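Kernham Adult Learning: Domestic Skills, Unit 3
Handout 3.2: Clearing and sorting a used meal tray
Tutor: Agathe Leblanc

Purpose of the unit

Unit 3 covers the work between the end of a meal and the start of washing up. The tray is treated as a single load. It is carried to the work surface complete, set down beside the rack, and emptied in a fixed order. Students should read section 2 of Handout 3.1 (surfaces and layout) before the practical.

Terms

Load: everything on the tray when it reaches the work surface, including paper.
Residue: food left in or on a piece after the meal. Crumbs count as residue.
Nesting: one piece standing on or in another, for instance a cup left on a plate.
Rack side: the side of the tray nearest the dish rack. Pieces leave the tray on this side only.

Layout

The tray stands lengthwise to the student, with the rack directly next to it and no gap wide enough for cutlery to fall through. Left-handed students may reverse the layout, provided that the whole bench is reversed. 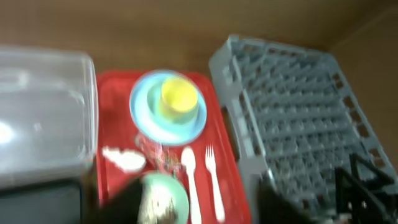 Fig. 1. Loaded tray beside the rack. Note the nested cup and plate, and the napkin on the tray.

Order of clearing

1. Paper. Napkins go in the bin first. Wet paper sticks to the tray and breaks up in the washing water.
2. Residue. Scrape bowls before moving anything else. In Fig. 1 the pale green bowl is the piece to check.
3. Nested pieces. Separate them by lifting the upper piece clear. Do not slide a cup across a plate.
4. Clear pieces. Transparent items are easily missed against a coloured tray and should be located by eye before the hand moves in.
5. Cutlery. Lift by the handle. The spoon and fork in Fig. 1 lie parallel with the handles towards the bottom of the tray and can be taken together.
6. Tray. Wipe last, rim included.

Use of the rack

Only washed pieces go in the rack. Plates stand between the pegs, one to a row. Cups and bowls are placed upside down and tilted so that water runs off the base.

Practical

Work in pairs. Record the order in which each piece left the tray on sheet 3B and mark any departure from the list. Sheets are to be handed in by Oct 3, 2026. Handout 3.3 deals with water temperature and rinsing.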